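Using Up a Bag of Mandarins
Kitchen tips, posted 02/12/2018

Every winter I come home with far more citrus than one household can sensibly get through, and every winter I tell myself I shall be more restrained next time. I never am! The greengrocer on Ustero Lane had them in big nets again, and I have a weakness for a big net. So I thought I would put down the things I do with them, most of which I learnt by getting them wrong first.

Start by tipping the whole lot out of the net as soon as you get in. One soft fruit at the bottom will turn its neighbours in no time (I once lost half a bag this way while we were off on the MacBrayne ferry, and the smell on our return was something else). Squeeze each one gently. Anything squashy gets used that day, anything with a patch of mould goes straight on the compost, and the good ones can go in a bowl if you'll eat them within the week. The rest are happier in the bottom of the fridge, where they keep for ages.

If you want the peel as well as the juice, give the fruit a scrub under a warm tap first. Shop citrus is often waxed, and an old nail brush kept only for the kitchen is perfect for the job. Dry them well afterwards, as a damp mandarin put back in the bowl is asking for trouble. 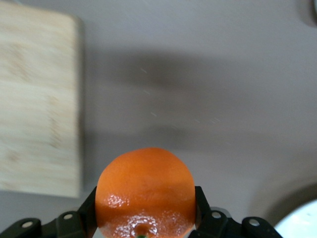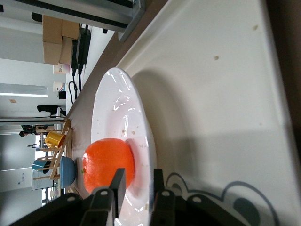

The dimpled skin is where all the lovely oil sits.

Dried peel is my favourite thing to come out of all this. Pull it off in the biggest pieces you can manage, scrape away the thick white pith with a teaspoon, and lay the bits on a rack in the oven at 90 degrees with the door open just a crack. Mine took 60 minutes last time, but ovens have their own ideas, so keep looking in. When the pieces snap they're done. Let them go quite cold before you put the lid on the jar. I drop a piece into stews, into the teapot, and into the sugar tin, where it does wonders for a plain sponge.

Fresh zest freezes beautifully too. Grate it on to a saucer, freeze it like that for an hour or so, then scrape it into a little tub. That way it stays crumbly and you can take a pinch whenever you like, which beats hacking at a solid lump with a knife.

For the juice, roll the fruit hard under your palm on the worktop before cutting it. A mandarin from the fridge gives hardly anything, so leave it out for a while first. Any juice you don't need can go in an ice cube tray.

And a word on cleaning, as somebody always asks. Pack the peelings in a jar, cover with white vinegar and leave for a fortnight, then strain it and mix half and half with water. It's grand on taps and the inside of the microwave. Please don't use it on marble or other natural stone! I dulled a windowsill that way one June and it has never been the same since.

Next time, what to do with the lemons.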